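Section 4 of the Skonel Folding Table guide covers leveling, cleaning and storage. Complete the assembly steps in Section 3 before you begin.

## 4.1 Leveling the Table

1. Place the table on a firm floor, at least 30 cm from any wall.
2. Turn each foot clockwise until it touches the floor.
3. Press down on each corner in turn. If the table rocks, lower the nearest foot by one half turn and press again.
4. Tighten the lock rings by hand.

**Caution:** Do not use a wrench on the lock rings. The thread may strip.
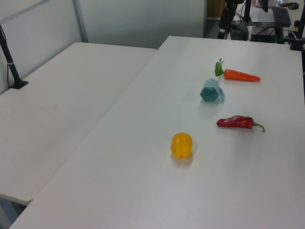 **CARE AND CLEANING**

## 4.2 Routine Cleaning

Remove all items from the table before cleaning. Small items such as a yellow pepper or a red chili pepper may leave moisture or color behind if they are cut on the surface; use a cutting board for all food preparation.

1. Mix mild dish soap with warm water.
2. Wipe the top with a soft cloth, working toward the nearest edge.
3. Rinse with clean water and dry at once.
4. Leave the table open for 45 minutes before folding it.

**Note:** Marks that remain after step 3 may be treated with Gurkden surface cleaner. Apply it to the cloth — never directly to the table — and rinse as above.

**Caution:** Bleach, scouring powder and steel wool will damage the finish and are not covered by the warranty.

## 4.3 Load and Heat Limits

The maximum evenly spread load is 38 kg. A single item placed at the center must not exceed 25 kg. Cookware taken from a stove or oven must stand on a trivet.

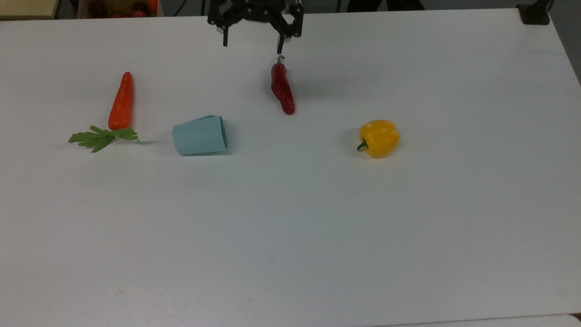
*Figure 4-2. Light items on the tabletop, including a carrot and a light blue paper cup.*

## 4.4 Storage

1. Release both leg catches and fold the legs inward.
2. Fasten the strap.
3. Store the table upright in a dry room. Do not stack other goods against it.

Replacement feet and straps may be ordered through the Rarance parts desk. Written questions on this section should be addressed to Nesma Shawky, Product Support.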